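Bench work by machine: is it ready for the shop floor?

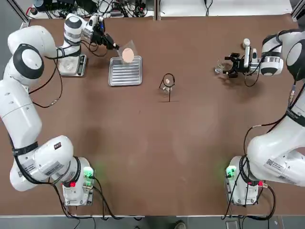 Skilluvar Process Automation Department – Staff Discussion Board

bench_ops_lead
The department is considering two-arm stations for small weighing and transfer tasks. In the setup shown, the left gripper is holding a flat disc in a clear plastic sleeve over a ridged aluminum tray, with a digital scale close by. Members are invited to state whether such work may be handed over this November.

castellanos_qa
My position is that it may not. Our trial at Castellanos covered 200 transfers of sleeved parts, and 25 required a person to step in. Thin plastic remains difficult to grip and to release.

fovow_maint
I must disagree in part. Fovow has run a comparable cell on the night shift for three months. Output is slow – some 125 pieces per shift – but the work is acceptable.

castellanos_qa
Are those pieces rigid? Ours were flexible, and the two cases should not be compared.

fovow_maint
They are rigid. I accept the point as far as sleeves are concerned.

zikach_training
Glassware deserves separate treatment. Zikach does not permit unattended handling of small vials, and I would ask that any proposal keep an operator at the bench.

bench_ops_lead
Noted. Please submit grip settings and fault logs by Thursday. Glassware will be listed as a separate item.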